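Unit 6: Locking and the transaction buffer

6.1 Scope of this unit

Unit 5 covered reading entities through the Gutari object layer. A read leaves the database unchanged and can be repeated at will. A write goes through the buffer first and reaches the database only when the save sequence runs. These notes cover the time between those two points.

6.2 Where a lock belongs

Locks are set on the root node of an object instance. A child node has no lock of its own; the framework resolves the key of the child to the key of its root and requests the lock there. In the Plovenico order model this means that changing a single item locks the whole order, including its schedule lines and texts.

Two modes are used in the exercises. Shared mode allows other readers that also ask for shared mode. Exclusive mode allows one owner and is required before any update. A request that cannot be met returns at once with message 240, and the instance key is placed in the table of failed keys. The caller must check this table. An empty message container alone does not mean that the lock was granted.

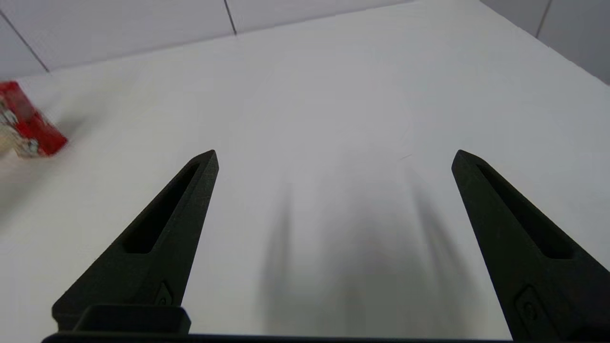
6.3 Lifetime of the buffer

The buffer belongs to the session. It is filled on first read and is not refreshed while the session holds data. If a lock is requested after the read, the buffered copy may be older than the database row. The framework therefore discards the buffered root and its children when an exclusive lock is granted, then reads them again. Code that keeps its own copy in a local table does not get this treatment and must be corrected by hand.

6.4 Mass access

Pass all keys in one call. In the course system, a loop over 2000 keys with one lock request each took 62 seconds. Split larger sets into packages of 860 keys, the limit set in the Skasell training client.

6.5 Exercise

Extend class Maurya so that its update method requests the lock before the read. Return the failed keys to the caller. Do not raise an exception for a partial failure.

Questions on the exercise go to Hannelore Ruchti. Unit 7 starts with the save sequence.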